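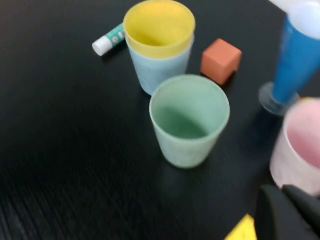 Compte rendu de visite : atelier de manipulation, club Vinurari
2019-06-19

La visite a débuté par le poste de tri, au rez-de-chaussée du bâtiment Irkden. Le club Vinurari y prépare l'épreuve de rangement de la coupe Asudico, réservée aux équipes d'étudiants de premier cycle. Le règlement impose un bras fixe, une pince à deux doigts et des objets du commerce, non modifiés. Les gobelets en plastique doivent être empilés ; les autres objets sont à déposer dans un bac. Durée maximale d'un passage : 100 secondes.

Bảo Lục, responsable de la partie perception, a présenté la chaîne logicielle, baptisée Kiều par l'équipe. Elle comporte une segmentation par couleur, une estimation de pose et un planificateur de prise. La segmentation fonctionne correctement sur les teintes saturées. Les parois translucides des gobelets restent le point faible : le contour du bord supérieur est bien détecté, celui de la base l'est beaucoup moins, surtout sur un plateau sombre qui renvoie un reflet. L'équipe ne se sert donc plus que du bord pour calculer l'axe du gobelet.

Les gobelets déjà emboîtés sont traités comme un cas à part. Un gobelet jaune dans un gobelet bleu clair donne deux régions superposées, et la première version du programme tentait une prise sur chacune. La version actuelle compare la hauteur des bords, puis déclare une pile unique lorsque l'écart est inférieur à un seuil réglable.

Les objets couchés posent une autre difficulté. Pour un bâton de colle, l'ouverture de la pince doit être perpendiculaire au grand axe, ce qui devient délicat quand une extrémité passe derrière un gobelet. Le planificateur écarte alors la prise et reporte l'objet en fin de séquence. Le cube orange sert de référence pour l'étalonnage du matin ; l'équipe le reprend après chaque remontage du poignet.

Les essais sont consignés dans un cahier papier, puis recopiés dans un tableur. Depuis mars, le club a enregistré 61 passages complets. Les échecs relevés se répartissent entre glissement au serrage, collision avec un objet voisin et dépassement de temps. Le temps moyen n'a pas été communiqué.

La seconde partie de la visite portait sur la mécanique. Les doigts de la pince, noirs et arrondis, en sont à leur 9e révision. Les précédentes avaient des arêtes plus vives et marquaient le plastique. Le couple de serrage est limité par logiciel, sans capteur d'effort. Interrogé sur ce choix, Bảo Lục a indiqué que le budget du semestre avait été affecté au remplacement d'un réducteur.

Points à revoir avec l'équipe à la prochaine visite : éclairage du plateau, sauvegarde des paramètres d'étalonnage, procédure d'arrêt d'urgence (affichage à refaire près de la porte).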